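Idport household spending tables: data notes

Last updated August 14, 2021

What is in this folder

The folder holds weekly spending records from 145 households in the town of Idport. Each household kept a paper diary for 12 weeks and wrote down what it spent on food, fuel, bus fares and post. The diaries were typed up afterwards and the paper copies are kept in the Saarinen reading room.

Files

diaries.csv has one row per purchase.
homes.csv has one row per household, with the number of adults and children.
shops.csv lists shop codes and the type of shop.
codes.txt explains the spending codes.

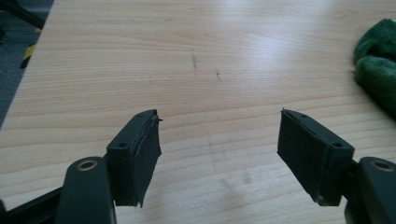
Amounts are in pence, with no currency sign. Refunds are entered as negative amounts on the day they were paid back. Blank cells mean the diary entry could not be read. A zero means the item was free, for example a bus trip on a pass.

Household numbers were given out at random and do not match the order in which people joined. Street names have been removed. Ages are not included.

Known problems

Brumex, the larger supermarket, changed its till receipts in week 5. Before that, fruit and vegetables were often lumped together as "produce". We left these rows as they were and gave them code 30. If you compare fruit spending over time, drop code 30 first or start from week 6.

Some people wrote down a weekly shop on the day they filled in the diary and not the day they went. The week is usually right but the day column should not be relied on.
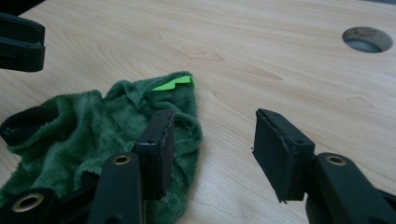 Fuel is patchy. Homes on prepayment meters recorded every top-up, while homes paying by direct debit often wrote nothing at all. The column pay_type in homes.csv tells you which is which.

Opening the files

All files are plain text in UTF-8, with commas between fields. Older copies of Drandotix read the household number as a date, so set that column to text when importing.

Changes

Version 2 fixes doubled rows in week 9 and adds shops.csv. Version 3 is planned for September and will add the missing bus fares.

Use

Free to use for teaching and research. Please give the version number when you cite the tables.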